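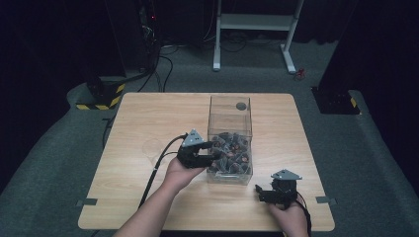

11/6/22

Up before it was light again. Made coffee, had the end of the bread, and cleared off the square table so I could get back to sorting. I had let it go since April and there was a lot to get through.

Most of what I have came from the Prokska building when they closed the repair floor. Efraín Urrego got first pick and I took what he left, so I can't complain about the quality. He keeps telling me there is good copper in the small stuff if I have the patience. I don't know that I have the patience, but I have the evenings.

The clear box is the best thing I have found for this work. I used to do it out of a coffee can and I could never see what was at the bottom. With the box I can look in from the side and see what is left without tipping everything out. It has a round hole up near the top of one wall, which is too high up to matter as long as I don't fill it to the brim. I keep the level around halfway. More than that and the pieces ride up over the edge when I dig in, and then I am on my knees on the carpet looking for them. Gray carpet was a bad choice for this room. Dark gray parts go down on it and are gone.

Worked from nine until lunch. The method is the same as in spring. Pull a few from the near side, look at the middle, put them in one tray if the copper color shows clean and in the other if it's dull or reddish. Anything cracked goes in the tin under the window. I started out trying to measure every one and gave that up by ten. Efraín says his buyer at Nuchit only wants them separated by look anyway, and they do their own testing when the load comes in.

The ring on the table is still there. I tried oil on it last month and then a little toothpaste, which my aunt swore by, and neither one did much. It is faint enough that I only see it when the light comes from the side. I would mind more if it were a better table. It came with the apartment and the top is pale enough to show everything. I'm going to sand it when the weather turns warm and I can carry it outside — the legs come off, or they used to.

Lunch was soup. Called Stitano about the trays I ordered and was on hold for most of it. The woman said they shipped the wrong depth and would send the right ones, and I could keep the others. I can use them for screws.

In the afternoon I went through the paperwork. The estimate I wrote in April said 2000 pieces in the whole lot, and that now looks low to me. I had only looked in the top of the first carton when I wrote it. I won't fix the number until I've been through the second carton, as I will only have to change it again.

Efraín came by at four with his scale. We weighed what was done and wrote it in the green book. He stayed for coffee and talked about the Dusside job, which has been put off until after the new year. He wants me to come along on it for 8 days, driving mostly, with two nights away at the far end. I said I would think about it. The money is all right. I don't like leaving the plants and I don't much like his truck, which smells of diesel with the heater on.

He thinks the white stand behind the table should go against the other wall so I can get a chair in on that side. He may be right. I didn't want to move it today with so much on the floor back there, cables and the rest of it. Have to clear that up first.

Quit at six. My neck is sore from looking down. Ought to raise the table on blocks or sit lower, one or the other.

Clocks went back last night so it was dark by the time I'd washed my hands. The dust from those parts gets into the creases and takes real scrubbing. Fried two eggs, did the dishes, wrote to my sister about the holiday. She wants to know by the end of the week whether I am bringing anyone.

Tomorrow: second carton, post office, light bulb for the hall.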